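Drelora Tooling Notes, August

Simulation: the Pladmont replay path and what changed in perception

The two-arm household room in Pladmont has been the default test room for the planning stack since spring. Most of the work this month went into how the stack reads the wrist views and how replay handles them. The head view was already in decent shape. The wrist views were not, and a good share of the planner rejections in the nightly runs traced back to them.

The basic difficulty is range. When a gripper is low over the table, the wrist view is mostly large surfaces at close distance. A bowl wall or the side of a container can take up a third of the view, and the depth estimate on a smooth, evenly shaded surface is poor. The old segmenter merged such surfaces with whatever was next to them. The planner then received one obstacle with a very large bounding volume and refused every approach.

The new segmenter works in two passes. The first pass looks for straight or smoothly curved boundaries and splits regions on them, without trying to name anything. The second pass assigns labels, and it is allowed to return "unknown" for a region. Unknown regions are still treated as solid. The finger mask is subtracted before the first pass, so the black finger bodies no longer seed regions of their own. Small parts seen between the fingers are kept as separate candidates down to the size limit set in the config file. 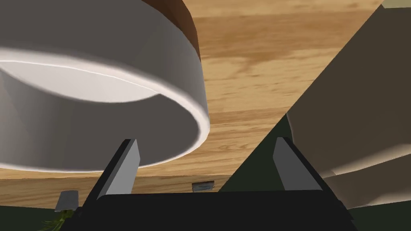
Head view and object memory

The head view covers the sofa, the long table, both arms and the corner of the room. It is the only view that sees most of the objects at once, so it owns the object memory. Each object gets an entry with a pose, a support surface and an age. The age resets whenever the object is matched in a new view. An entry that goes past its age limit is marked stale, and the planner has to schedule a look before it can use it for a grasp.

Support surface is new in this release. Previously an object's height was taken from depth alone, which gave unstable results on the seat cushion of the sofa. The estimate is now snapped to the surface underneath if one has been fitted. The toy rocket on the cushion and the remote on the table go through the same code, with different tolerances. The cushion tolerance is looser because the collision mesh for the sofa is coarser than the render mesh.
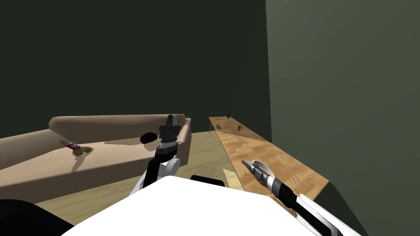
Occlusion by the robot's own arm was the other open item. With the left gripper raised in front of the backrest, anything behind it is partly hidden, and the matcher used to drop the entry and create a fresh one when the arm moved away. That doubled the memory in long episodes. The matcher now renders the arm from joint state and checks whether a missing object would fall behind it. If so, the entry is held and its age is frozen. The check runs on the arm geometry only. It does not account for one object hiding another, and we have no plan to add that before the next release.

Manon Grewal rewrote the pose filter that sits behind this. It accepts partial matches at a lower weight, and the weights are logged with the episode. Anyone tuning thresholds should read the logged weights first and leave the defaults alone until they have done so.

Replay

The replay tool in Cudgate now loads all views on a shared clock. In the previous version each view kept its own timestamp and the tool paired them by index, which broke when a view skipped a render. Episodes recorded with the old format can be converted with the migrate command. The converter writes a report that lists every gap it filled.

Layout variants are stored with the episode as well. The furniture and walls stay fixed, and the smaller objects are drawn from a list. A variant may put a knife and a sprig of greenery on the sofa seat, which is useful for the matcher, as one is thin and rigid and the other has no clean outline. The sprig remains the worst object in the set for pose estimates. The matcher tends to report a confident position and a meaningless rotation.
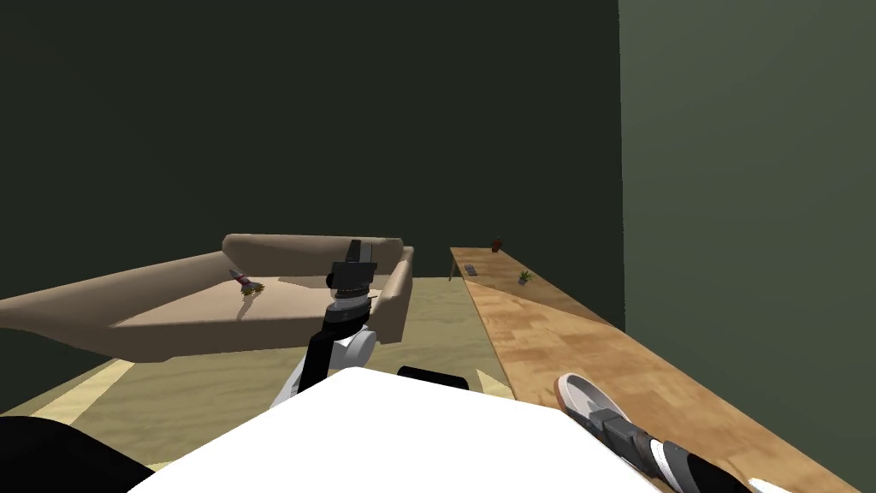 For leafy objects we have stopped asking for rotation at all. The entry carries a flag, the grasp sampler reads it, and candidates are generated from the outline in the plane of the support surface. The knife still uses a full pose, and its grasp candidates are limited to the handle. Candidates on the blade are removed before scoring, so they will not show up in the score plots.

The planner side of this is small. There are 2 planner queues, one per arm, and a shared reservation table for the volume between the sofa and the table. An arm must hold the reservation before it crosses. The timeout on a reservation is 3 seconds of simulated time. After that the queue replans from the current joint state.

Low-texture views

A wrist view that contains only flat color used to be reported as a sensor fault. This happened often enough during free-space motion that people had started to mask the warning. The fault test now looks for the finger pads first. If both pads are found where the gripper state says they should be, the view is passed as valid and tagged "no features," and the tracker coasts on joint state until the next usable view.
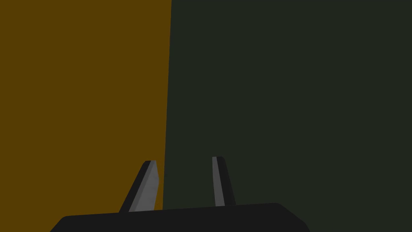

The tag is visible in Cudgate as a gray bar on the timeline. A long gray bar during an approach usually means the wrist was turned away from the work area too early, and the place to fix it is the waypoint orientation in the task file. The segmenter will still return a boundary if there is one, but a single straight line gives no constraint along its own length, so the tracker ignores it.

Known issues in this build: the migrate command fails on episodes with only one arm enabled, and the Hawthorne export plugin does not write the support surface field yet. Config files from version 14 load with a warning. Files from version 16 load unchanged. Bug reports should include the episode folder and the converter report if there is one.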